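# Cans rolling about in a pull-out fridge drawer – dividers, or just give up?

**Samer Abou Jaoude**
Saturday, December 28, 2019

We've got one of those fridges with a drawer at the bottom instead of a sensible shelf. It's a Jovska, bought second-hand off a bloke in the next street, and the manual went wherever manuals go. The drawer is plastic with slots in the floor, presumably so that anything you spill can go and live underneath.

My trouble is the cans. I lay them on their sides because standing up they foul the shelf above. Every time someone opens the drawer with any enthusiasm, the whole lot rumbles to the back, and every time someone shuts it they rumble to the front and have a go at whatever glass is standing there. So far I've lost one bottle of tonic and a fair bit of goodwill from my brother-in-law, who was barefoot at the time.

I've tried a folded tea towel (slid under the cans and stayed there, sulking) and a strip of the rubbery mat you put under rugs (blocked the slots, grew a puddle). There's a divider set on the Fliltach site, but it's for a drawer 88 mm deep and mine's deeper than that. Has anyone got a fix that doesn't involve drilling? I'd also like to know whether glass and cans should be sharing a drawer at all, or whether I'm asking for it.

---

**Tarek Belkadi**

You're asking for it a bit, but so is everybody with a drawer fridge. I look after the drinks fridge at our place, which means I fill it and get blamed for it, and we went through most of this in April.

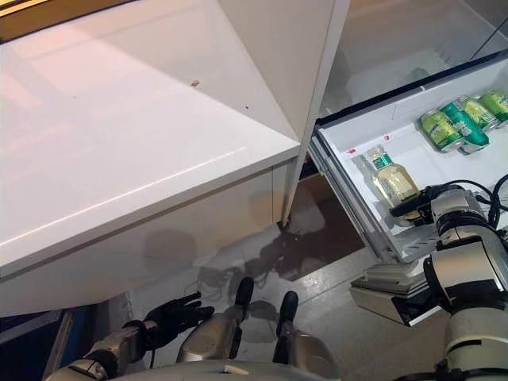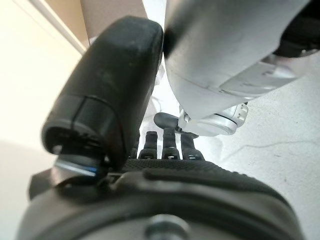

Lying cans down is fine, and I wouldn't stop doing it. What matters is which way they point and what they've got to lean on. Ours go in a row at the back, with the bottle standing up in front of them, closer to the front wall of the drawer. I like that arrangement for getting at the bottle, and I don't much like it for the bottle's life expectancy, so if your runners are stiff and people yank, swap them over. Glass at the back and in a corner, where it has two walls to lean on. Cans can take a knock. A dented can is still a drink.

As for the pointing: if the cans are laid side to side across the drawer, they're wheels, and opening it is a bowling demonstration. Turn them so the ends face front and back and they can only slide, and they're much lazier about that. They'll still roll sideways if the row has a gap in it, so pack them up against one wall and put something square next to them. A tub of olives does it. So does butter, although people will keep moving butter.

Skip the mat, as you've worked out. If you want something soft in there, use the open mesh stuff sold for cupboard shelves, and cut it short so the slots at the front stay clear. Mine came off a roll from Abdel Rahman's hardware shop and I've still got enough to line a small church.

Check the drawer's level, too. Ours was tipping forward slightly and I only found out when a lemon kept turning up in the same spot. Winding the front feet of the fridge up a bit helped – 2 turns each side. Do it with the drawer empty or you'll be back to picking up glass.

---

**ultent_owner**

I have an Ultent and never had this problem.

---

**Samer Abou Jaoude**

Congratulations on your Ultent.

Tarek, thanks. Turned them end-on after lunch and the rumble's mostly gone. There was a gap on the left, as predicted, and it now has a tub of feta in it. Tonic's gone to the back corner, where nobody can find it, so that's safe as well.

Haven't done the feet yet. The fridge is wedged between the wall and the bench and I'd have to drag it out, and I know what's under there. Is there any way to tell if it's tipping without a level?

---

**Tarek Belkadi**

Put a can across the drawer, open it slowly and let go. If it wanders towards you, it's tipping forward. Then put the can back the right way round before your brother-in-law comes over.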